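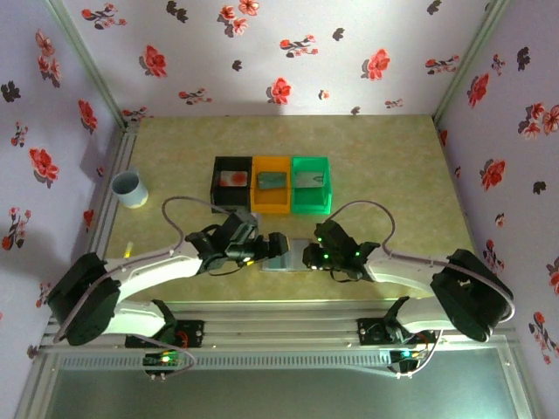 Week 4: Sorting Small Things
Notes by Meron Sisay

Sorting is deciding where a thing lives and then living with the decision. Most of us manage the first half.

Reading: Lemma, chapter 2, to page 77. Skip the part on attics unless you own one.

Terms for Friday
Home: the bin an item goes back to.
Stray: anything on the table with no home.
Neighbor: the bin you reach for by mistake. 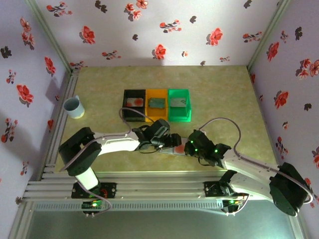
Department of Household Studies, Wellari College

Three bins in a row, black, orange-yellow and green, touching. Color does the work of a label, and does it faster. The cup stands off to the left, outside the system, like most cups.

Exercise: in pairs, write one rule per bin, 2 lines at most. Swap with another pair and sort by theirs. "Miscellaneous" is not a rule. Sumeya Lemma will collect the sheets.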